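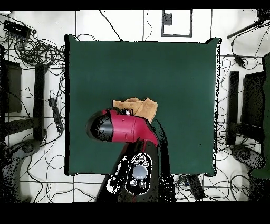
12 October 2019

Week three of the rosemary oil. I said I would write this down every Saturday and I have missed one already, so this covers two weeks.

Scalp is better than it was in September. The flaky patch behind the left ear is gone and the one at the crown is smaller, though I can still feel it with a fingertip. Itching mostly at night now, less in the day. I stopped using the Fametti shampoo last Sunday after reading the back of the bottle properly. It has menthol in it, and I think the cold feeling was making me believe it was doing something. I went back to the plain unscented one that I used before I moved.

Routine as it stands: oil on Tuesday and Friday evenings, left on for an hour with an old towel around my shoulders, then two washes. One wash does not get it out. I tried one wash on the 4th and went to work looking like I had been caught in the rain. Dale Chan asked if I had been swimming. I said yes, which was easier.

I make the oil myself. Dried rosemary in a jar of jojoba, kept in the hall closet and shaken when I remember. The first batch was too strong and made my forehead sting, so I poured half of it off and topped it up with more jojoba. The second batch will be ready next weekend. I need to buy another strainer, the fine kind. The tea one lets bits through and I was picking them out of my hair on Wednesday morning.

Thérèse Sandhu came for supper on Thursday and looked at my parting under the kitchen light. She thinks it has filled in a little. I think she was being kind. It has been three weeks and hair does not grow that fast. She had the same trouble after her second baby and hers came back on its own over most of a year, with nothing done to it except that she stopped tying it back wet. I do tie mine back wet. I have been doing that since I was in school. So that is another thing to change, and it means getting up earlier to let it dry, or washing it at night.

Had my blood results on Monday. Ferritin was 9, and the nurse said that was low enough to explain a good part of the shedding and most of the tiredness too. She was very calm about it. I am on one iron tablet every other day, on an empty stomach, with orange juice, and no coffee for an hour on either side. The coffee is the hard part. I have moved it to ten o'clock and I am not pleasant before then. Vitamin B12 was 337, which she said was fine. Thyroid normal. They will test again in December.

It bothers me that I spent the whole summer buying things for the outside of my head. The Kiltier serum was a lot of money. There is still a third of the bottle and I will probably finish it because I can't stand to throw it away, but I won't get another.

Food this week: lentils three times, beef once, spinach most days. I made the big pot of lentil soup from the Asfaw packet, the one with the red spice mix, and froze four portions. Dale says I should get a cast iron pan. I have one. It was my grandmother's and it is rusty, and I have been meaning to deal with it for two years. Scrubbed it this morning with salt and half a potato and it came up better than I expected. It still needs oiling and an hour in the oven.

Walked to Skikach and back along the creek after lunch. Slow on the hill, had to stop once — in the spring I could do it without stopping. Leaves well down on the north side. I wore the wool hat for the first time this year and it made my head itch, so I will try the cotton one under it tomorrow.

Sleep: poor on Tuesday and Wednesday, good since. I have been putting the phone in the other room.

I have decided not to count the hairs in the shower drain any more. I did it for six days and all it did was put me in a bad mood before breakfast. I will take a note of the parting once a month, by the same window, and leave it alone in between.

To get on Monday: iron tablets (four left), strainer, jojoba if it is on offer, oranges, a wide comb. The old comb lost two more teeth and it catches.

Hair washed, drying now, not tied back. Going to oil the pan and then bed.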